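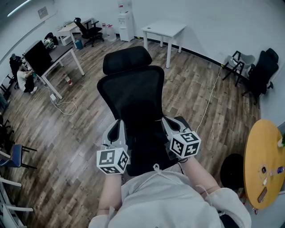 Rovdale head coach Rawan Moussa has moved to shut down talk that Ketsara Kamolrat is on her way out of the club, saying the winger is "going nowhere" before the end of the season.

Kamolrat has been linked with a switch to Vosow for most of the past month. Reports from over there claimed a fee was close and that only the length of the deal was holding things up. Moussa says no such talks took place.

"I read it the same way you read it," Moussa told reporters after training. "No call, no letter, no offer. She has a contract here. She trains here. Saturday papers, Sunday papers, whatever, it's the same story with a new headline."

The contract in question runs until April. That's the sticking point. Rovdale have an option to extend but haven't triggered it yet, and a player with her deal running down is always going to draw interest. Moussa would not be drawn on when the option might be used, only saying the club and the player's side were "talking like adults."

Kamolrat missed the last two matches with a tight hamstring, which did nothing to calm things down. She was left out of the travelling party for the trip to Shboul altogether and fans took that as a sign. Moussa again said no. Medical call, made by the doctor the night before, and the player was not happy with it at all.

"She wanted to play. She came to my door and told me so. I like that, but I'm not going to lose her for six weeks so she can have twenty minutes."

Rovdale drew that game without her and looked short of ideas out wide. Kornus are up next, at home, and they have conceded four in their last two outings away. Kamolrat took full part in training on 2 October 2025 and is expected to be at least on the bench. Moussa said a final decision would be made after the last session.

The winger has four goals so far this season, all of them from open play, and remains the club's top scorer even with the layoff. Her best display was against Kornus's neighbors in the cup, when she scored twice after the break to turn the tie around. Vosow had people at that one. No secret there, they were in the main stand in club jackets.

Vosow's interest is real enough. They lost their first choice on the left to a knee injury in preseason and havent replaced her, using a fullback there instead. Their coach said last week he wanted "one more in the front line" but named no names. Asked directly about Kamolrat, he smiled and took the next question.

Kamolrat herself has kept quiet. She walked through the press area after the cup win with a short "happy here, thanks" and has not spoken since.

Attendance for the last home game was 2953, the best of the season so far, and the club expects to beat that against Kornus. Tickets for the north side are nearly gone. Gates open earlier than usual becuase of work on the parking lot.

Defender news: no fresh injuries, one player back from suspension. Moussa will name her squad on the eve of the match.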